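Visit report: Kuusisto robotics laboratory, Sakeo site
Date of visit: 26/09/2026
Prepared by: Tamsin Faulkner, Equipment and Training Office, Ciswood

The visit was arranged at the request of the Ciswood maintenance group, which will take over the care of one single-arm cell in January. The host laboratory has operated a cell of the same pattern for two years. Our party was asked to look at how the cell is set up at the start of a shift, how the hand is looked after, and what part the simulated copy of the cell plays in both.

## Arrival and the physical cell

We were received at the side entrance and taken directly to the cell. The arm is bolted to a steel stand, with a light fence on three sides and a gate on the fourth. Power for the arm and power for the hand are on separate switches, both labeled. The gate must be closed before either will hold.

The morning check takes 10 minutes when nothing is wrong. The operator inspects the cable run at the wrist, moves each finger of the hand through its full travel with the arm held still, and then sends the arm to its rest position. Any finger that stops short is noted in the cell log. The log had reached entry 347 on the day of our visit, and we were free to read it. Most of the recent entries concern the thumb, where a set screw had worked itself out on more than one occasion. The laboratory now applies thread locker at each service and marks the screw head with paint, so that any turning shows.

Spare parts are held in a cabinet beside the gate. We noted 4 complete fingertips, a wrist cable and a box of screws, all bagged and dated.

## The simulated cell

The second part of the visit took place in the control room. The laboratory keeps a simulated cell, known on site as Ivow, and no new motion is sent to the real arm until it has been run there. Changes to the hand, such as a new thumb position or a longer fingertip, are entered in the simulation on the day they are made. Our hosts were firm on this point – a copy that lags behind the hardware is treated as a fault and logged as one.

The task under review was an approach to a small green fruit on a round placemat. The model table also carries a plate with an orange-red food item on it and a red-orange dish. The reviewer goes through the run in stills and looks at the spacing of the fingers, the position of the thumb and the distance between the fingertips and the fruit.

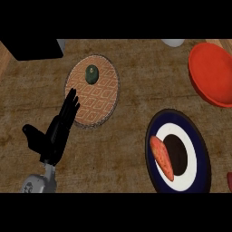
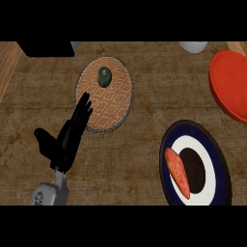
Approach with the hand coming in from the lower left, fingers close together and short of the fruit.

## Calibration and service

After lunch we returned to the physical cell for calibration. The arm is driven to 9 fixed points on the table and the error at each is written down by hand, then entered in the system. If one point is out, the operator cleans the pointer and repeats it. If several are out in the same direction, the base bolts are checked with a torque wrench before any figure is changed in software. Ciswood has until now corrected in software first, and the maintenance group should consider changing the order.

Removal of the hand was shown once at normal speed and once slowly. The arm is lowered onto a padded rest, hand power is switched off, and the connector is released before the wrist bolts. Two people are required – one supports the hand while the other works the bolts.

## Matters to follow up

- Obtain the printed service sheet for the thumb, including the grade of thread locker.
- Confirm whether the Ciswood stand accepts the same padded rest.
- Ask for a copy of the rules on updating the simulated cell after a change of parts.
- Arrange a half day of practice in hand removal for two staff before January.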